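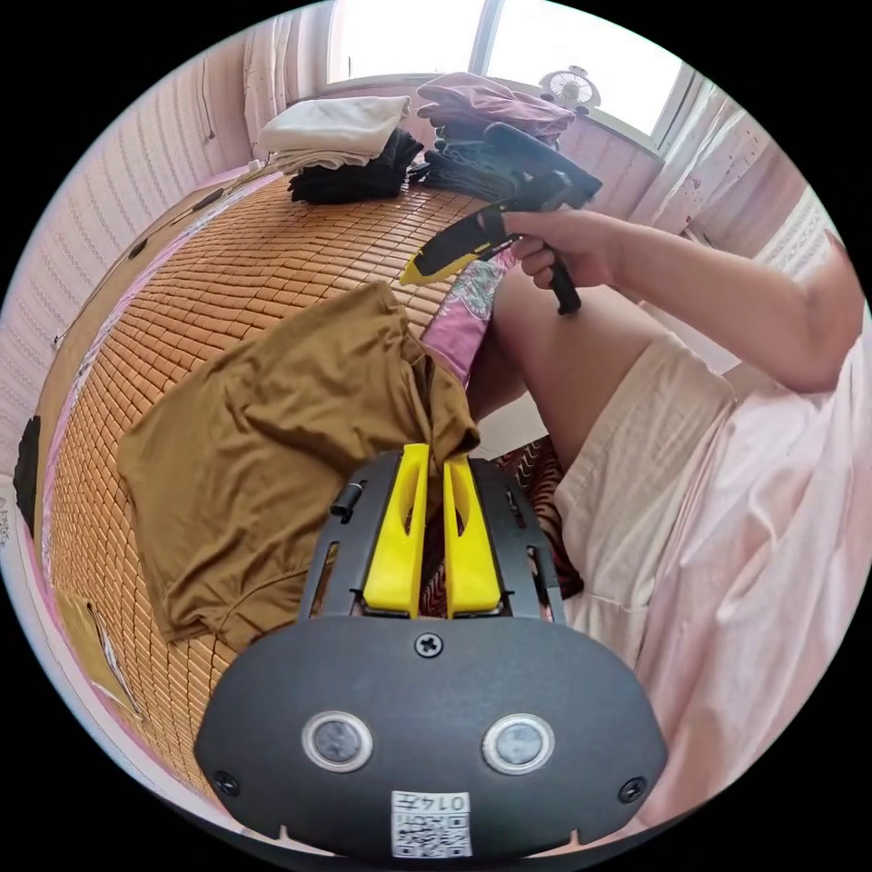
Getting Wax, Gum and Glue Out of Fabric

Posted July 11, 2022, by Buppha Thongsuk

Sticky spots on cloth come out more easily when they are hard. Scrape first, treat what is left, and wash last. Hot water on a fresh spot usually drives it further into the weave.

Candle wax

Let the wax cool completely. Put small items in the freezer for an hour, or hold an ice pack on a tablecloth. Crack the wax with your fingers and lift off the pieces with the edge of a spoon. Lay a plain paper towel under the spot and another on top, then press with a warm iron, no steam. Move to a clean part of the towel every few seconds. Colored wax may leave a tint. Dab that with rubbing alcohol after testing a hidden seam.

Chewing gum

Freeze it, then peel. If a thin film stays behind, work in a little white vinegar with an old toothbrush and wait ten minutes before rinsing.

White school glue

Soak in cool water with a drop of dish soap. Most of it softens in half an hour. Rub the cloth against itself and rinse until the water is no longer cloudy.

Super glue

Leave it alone until it is dry. Acetone will loosen it on cotton, but never use acetone on acetate or triacetate, which it dissolves. Check the care label, and open a window. Keep it well away from any flame.

Sticker residue

Rub in a small amount of cooking oil, leave it for five minutes, and scrape gently with a plastic card. Then treat the oil itself with dish soap before the item goes in the wash.

Pilling and fuzz

If the spot looks rough once it is clean, a fabric comb will smooth it. Hold the cloth flat and pull in one direction only. Skip this on loose knits.

Before the dryer

Air dry anything you have treated and look at it in daylight. Dryer heat can set whatever is left. If you still see a mark, repeat the step and wash again.

Next in Laundry: Ink and Marker on Cotton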